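**Cason sampling** is a procedure for collecting demonstrations of two-handed household manipulation, in which a person works with a pair of hand-held grippers and the recorded motion is later used to train a robot policy. It was developed for waste sorting and light kitchen cleanup, where most objects are thin, crushed or easily deformed. The name comes from the Cason project, which also produced the Gritska retargeting software used to convert the recordings into arm trajectories.

## Background

Earlier demonstration sets for tabletop tasks relied mainly on rigid objects such as blocks, mugs and boxes. Policies trained on them tended to close the fingers at the center of an object's outline. For a snack wrapper or a flattened cup this point is often the least reliable place to grip, and the material folds away from the pads. Kamol Sriwong and Chutima Sukprasert proposed that grasp points on soft waste be taken directly from human choices, with no geometric labeling step.

## Procedure

Each session takes place in an ordinary kitchen that has not been cleared beforehand. The operator holds one gripper in each hand and moves items between a work surface and a container. Wrappers are taken by an edge or corner where possible. Stiffer items, such as steel wool, may be held anywhere. Both grippers record throughout, including while one of them is idle.
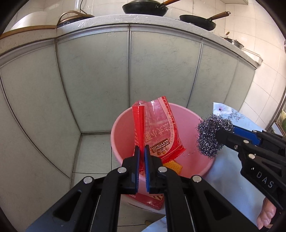

Manee Chareonsuk has objected that edge grips are a habit of trained operators and that a policy copying them will fail when the only exposed part of a wrapper is its middle. In her view the sessions should include items pressed flat against the container wall. The developers accepted the point in part and added a flat-start condition to the second round of collection.

## Results

The published comparison used two training sets of 2000 demonstrations each, one with rigid objects only and one collected by Cason sampling. On a test of soft waste items the policy trained on the rigid set completed 53 percent of transfers. The Cason policy completed 80 percent. Most remaining failures were double picks, in which a second item stuck to the first, and slips during the lift.
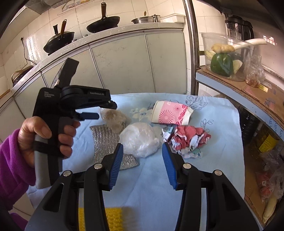 Performance on rigid objects was not reported separately. A later test by Pornthip Thaweesak used the same policy on a Holub arm with wider finger pads and found more double picks, which she attributed to the added contact area. The Gritska software does not correct for pad width.

## Limitations

The method records no contact force. Grip effort must be inferred from finger opening, and this works poorly for plastic film, where the opening is close to zero whether the hold is firm or weak. Transparent film is also hard to segment against patterned cloth. A variant with force-sensing pads, known as Jolley sampling, is in development.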